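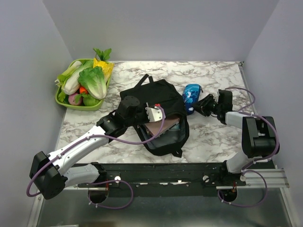
Col rizada y compañía, en la cesta verde.

Inicio | Relatos | Archivo | Sobre este blog | Contacto

La sopa de Skanddale

A mi tía la echaron del coro por cantar demasiado alto, y de ahí viene todo lo demás, así que tengo que empezar por el coro aunque lo que quiero contar es lo de la sopa.

Skanddale es un pueblo con una sola calle que merezca el nombre y un autobús que sube desde Skusden dos veces al día (tres si hay mercado). Yo llegué en junio, con una maleta que no cerraba y la idea de quedarme una semana. Mi tía me esperaba en la parada con los zapatos de domingo y lo primero que me dijo, antes de darme un beso, fue:

—Me han echado.

Treinta y un inviernos en la segunda fila, y de pronto el director le había pedido que moviera los labios sin sacar la voz. ¡A ella! Que cuando llamaba a comer se enteraban en la otra orilla del río. Se levantó, dobló la partitura en cuatro, se la metió en el bolsillo del abrigo y se fue a casa andando bajo la lluvia, cantando su parte entera por el camino, incluidos los silencios, que los marcaba con el paraguas.

Yo pensé que se le pasaría. Pero no conocéis a mi tía. Esa misma noche abrió el cajón de los manteles y sacó el cuaderno de mi abuela, uno de tapas negras con el lomo pegado con esparadrapo, y lo abrió por la página de la sopa.

—El sábado cantan en la plaza —dijo—. Pues el sábado yo hago sopa en la plaza.

Le pregunté qué tenía que ver una cosa con la otra y me miró como se mira a quien pone el azúcar en el salero.

La sopa de mi abuela llevaba col, puerro, patata, un hueso y algo que en el cuaderno estaba tapado por una mancha. Mi tía decía que era comino. Yo decía que era nuez moscada, porque la palabra era larga, y estuvimos dos días probando cazos y discutiendo en camisón. El miércoles bajamos a Skusden a por verduras y ella fue apretando las coles una por una, con la oreja pegada, que según ella las buenas crujen (la verdulera ya ni levanta la vista). Volvimos en el autobús con las bolsas entre los pies y los puerros asomando por el pasillo, y cada vez que alguien se subía había que apartarlos como quien abre una cancela.

Luego estaba el asunto de la olla. La única de tamaño decente era la de la fiesta vieja, que dormía en el cobertizo de la barca. La barca se llama Onyeka, no navega desde que yo era pequeña y dentro vive un gato que tampoco es de nadie. Sacamos al gato, sacamos la olla, volvimos a meter al gato. Pesaba un horror (la olla), y la bajamos rodando por la cuesta, con un ruido que debió de oírse en pleno ensayo. Mi tía sonreía de una manera que no le había visto nunca.

Y llegó el sábado. El coro se colocó en los escalones con sus carpetas azules, y nosotras enfrente, a 34 pasos justos, que los midió ella desde el banco. El director levantó las manos. Mi tía levantó la tapa.

No sé explicaros bien lo que pasó con el olor. Hacía fresco, soplaba del río y le fue derecho a la primera fila. Vi a los bajos tragar saliva. Vi a una contralto perder la página y no buscarla. Aguantaron dos piezas, eso hay que reconocérselo, y en la tercera el público empezó a darse la vuelta con disimulo, primero los niños, luego los perros, luego todo el mundo. Yo servía, derramaba, pedía perdón y volvía a servir, con las gafas empañadas y el delantal al revés.

Cuando el director por fin se acercó a la mesa, la plaza se quedó callada. Mi tía le llenó un cuenco hasta el borde. Él sopló, probó, volvió a probar.

—¿Lleva comino? —preguntó.

—Nuez moscada —dijo ella, sin mirarme siquiera. ¡Dos días discutiendo!

Se comió dos cuencos de pie. Después sacó del bolsillo una partitura nueva, sin doblar, y la dejó al lado del pan. Mi tía se secó las manos, la leyó entera moviendo los labios sin sacar la voz y se la devolvió.

—Está baja para mí —dijo.

Yo cogí el autobús el lunes siguiente, con un tarro de sopa entre las rodillas y la maleta atada con una cuerda de la barca. Ella se quedó en la parada diciéndome adiós con el paraguas. El conductor ya había cerrado las puertas y arrancado, y en la primera curva, con las ventanillas subidas y el motor quejándose cuesta abajo, todavía la oíamos cantar.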